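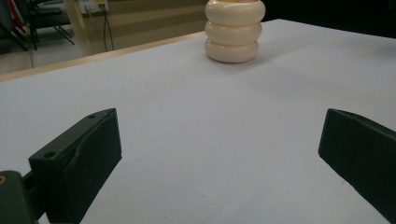
### 3.2 What the diaries told us about tidying up

We had rather expected the parents to write mostly about play itself, and were pleasantly surprised at how much they had to say about the end of it. Of the 351 diary entries we read, over 50 dealt with putting things away, often at some length and usually on a Sunday evening. Felicja Wieczorek, who read every entry twice, grouped them by who began the tidying and by whether the child joined in.

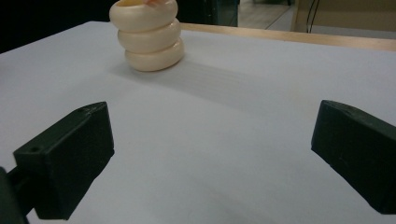

**Figure 1.** Three cream-coloured rings in a stack.

Stacking came up again and again. Several families told us, with evident fondness, that a child who would never fill a box would happily build a pile, and that the pile was then allowed to stay out overnight. Brzozowska's earlier home visits had hinted at much the same habit (see Section 2).

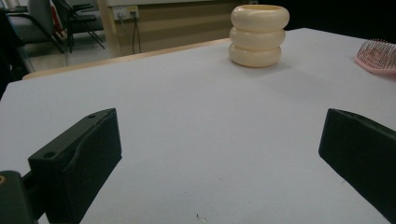 **Figure 2.** White tabletop.

Where play happened mattered too, though less than we had guessed. Families who used the dinner table had to clear it before meals, and their entries were shorter and, we felt, a little more tired in tone. Seven families moved to the floor during the study, and we have kept their entries in a separate group.
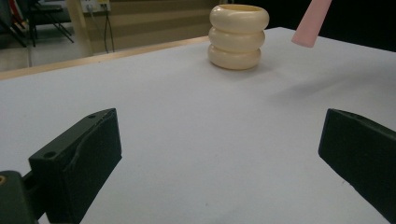

**Figure 3.** Ring stack near the far edge of the table, with a pink object at upper right.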